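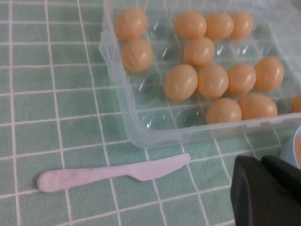

Notes from the kitchen end

Well, the breakfast club is back from its summer break, and so am I! I spent most of June telling anyone who would listen that I was going to learn to make a proper omelet, and I did get there in the end, though my family may never want to see one again. 52 breakfasts last season and I'd been scrambling my way through every single one of them.

What finally sorted me out was an afternoon with Salamatu Asante, who used to run the cafe on Fiadzo Street (the one with the green awning, next to the shoe repair). She watched me make one, said "hm," and turned the burner down. Then she took my whisk away and gave me a fork. My pan had been far too hot all these years – I'd thought the sizzle was the whole idea.

So now I do three eggs, a pinch of salt, and a good lump of butter, and I wait until the butter goes quiet before anything else goes in. I keep stirring until it looks like loose custard and then leave it alone, which I find very hard. Cheese if you like. Chives if the pot on my back step hasn't been eaten by something again.

We start up on 21st August in the Trarkside hall, doors at 8, and it's the same price as before. Tea is free, coffee is a dollar. Parking is still a pain while they dig up the corner by Skorska Road, so walk if you can, or come in by the library side.

I need 10 people who don't mind washing up! You get fed first, I promise. And if you borrowed the big blue mixing bowl after the spring pancake morning, I'd love to have it back before we open. You can leave it with me or just put it inside the hall kitchen door.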